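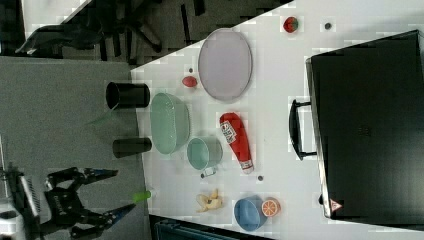

物体の取り落としと保護停止の不成立とを同じ「失敗」の語で括ることには同意できない、との意見が、本稿の草稿に対して寄せられた。取り落としは作業成績の問題であり、停止の不成立は装置の安全機能の問題であって、両者を合算した失敗率には工学的な意味が乏しいという趣旨である。著者らはこの意見を受け入れ、本節では後者のみを扱う。取り落としおよび把持位置のずれについては次節に譲る。

4.2 保護停止の遅延事象

4.2.1 対象と条件

対象としたのは、Stirnholm試験室において実施した卓上物品の整理作業2000試行である。作業は、白色の天板に置かれた玩具の食器および食品模型を、指定された位置へ順次移すというものであり、二指グリッパを備えたアームを用いた(図3)。動作計画と指令の送出にはFurnero制御系を、関節トルクおよび指間距離の記録にはPisard記録系を用いた。両系は別個の計算機上で動作し、時刻は試験開始時に一度だけ同期させた。この点は後述する解析上の制約となった。

保護停止とは、手先に加わる外力の推定値が設定値を超えた際に、指令の送出を打ち切り、各関節を制動状態へ移行させる機能を指す。設定値は全試行を通じて変更していない。超過の検出から制動状態への移行完了までに許容する時間は200ミリ秒とし、これを超えたものを遅延事象と定義した。停止要求が出されたにもかかわらず制動状態への移行が記録されなかった場合も、遅延事象に含めた。

4.2.2 発生状況

全試行中、保護停止が要求されたのは68件であった。このうち17件が遅延事象に該当した。残る51件はいずれも許容時間内に制動状態へ移行している。遅延事象に伴う人的被害はない。試験中は作業台の周囲に立入制限区域を設けており、アームの可動範囲に人が入ることを認めていなかった。ただし、物的な損傷としてグリッパ指先の被覆の剥離を確認したため、該当する部品を交換したうえで試験を再開した。

遅延事象の発生は、試行の種類について一様ではなかった。天板の縁に近い物品へ手先を下ろす動作に集中しており、天板中央の物品を対象とする動作では相対的に少なかった。縁の近くでは、指先が物品に触れるのとほぼ同時に天板の縁にも触れることがあり、外力の推定値が短い間隔で二度立ち上がる。後述の不具合は、この二度目の立ち上がりを契機として生じる。

物品の配置は試行群ごとに定めた。ケチャップの容器、皮を開いたバナナの模型、淡い紫系の楕円形の皿など、形状および寸法の異なる物品を混在させた配置の一つを図4に示す。 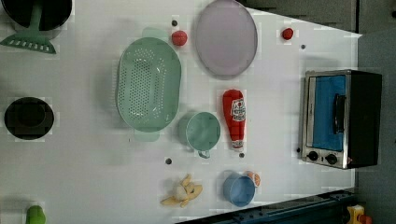
配置の違いが停止要求の頻度に影響することは当初から想定していたが、停止要求後の移行時間にまで影響が及ぶことは想定していなかった。移行時間は制御系内部の処理のみで決まると考え、事前の危険源分析においても、配置条件を移行時間の変動要因として挙げていなかった。この見落としは、分析表を機能ごとに分割して作成し、検出機能と停止機能の相互作用を検討する欄を設けなかったことに起因する。

4.2.3 原因の特定

遅延事象の記録を照合した結果、いずれにおいても、最初の停止要求の処理が完了する前に二件目の停止要求が発行されていたことが確認された。Furnero制御系では、停止要求を受け付けるたびに待ち時間の計数を初期値に戻す実装となっていた。このため、要求が重複すると計数がやり直され、制動状態への移行が繰り延べられる。要求がさらに続いた場合には、移行は要求の途絶えるまで行われない。

この実装は3月に行われた改修で導入されたものである。改修の目的は、推定値の雑音による不要な停止を減らすことにあり、その目的自体は達成されていた。一方、改修後の確認試験では単発の停止要求のみを模擬入力として与えており、重複した要求に対する応答は検査項目に含まれていなかった。改修の記録には変更箇所の一覧が添付されていたものの、安全機能に該当する旨の表示がなく、Ivanov棟で運用している変更審査の対象から外れていた。

なお、Pisard記録系との時刻のずれが一部の試行で無視できない大きさに達していたため、移行時間の算出にはFurnero制御系の内部時刻のみを用いた。トルク波形は事象の前後関係を確認する目的に限って参照し、所要時間の評価には用いていない。内部時刻そのものの信頼性については、外部の基準時計による検証を行っておらず、この点は本解析の限界である。

4.2.4 措置

2020年9月に、次の措置を講じた。第一に、停止要求の受付処理を改め、最初の要求を受理した時点で計数を固定し、以後の要求によって変更されないようにした。第二に、計数処理とは独立に制動状態への移行を監視する回路を追加し、許容時間の経過時点で移行が確認できない場合には駆動電源を遮断する構成とした。電源の遮断はアームの姿勢保持に影響を与えるおそれがあるため、遮断時の手先の下降量を別途測定し、立入制限区域の範囲を見直した。

第三に、確認試験の模擬入力に、間隔を変えた二重および多重の停止要求を加えた。併せて、計数処理に触れる変更は規模を問わず変更審査に付すこととし、改修記録の様式に安全機能への該当の有無を記入する欄を設けた。

措置後の再試験は、縁に近い物品を対象とする動作に限定して実施した。再試験では遅延事象は記録されていないが、試行数が本試験に比べて少なく、発生率の低下を統計的に論じるには至らない。また、駆動電源の遮断に至った試行がないため、追加した監視回路の動作は模擬入力によってのみ確認されている。実際の接触を伴う条件での確認は、手先の下降による物品の破損を許容できる試験治具の準備を待って行う予定である。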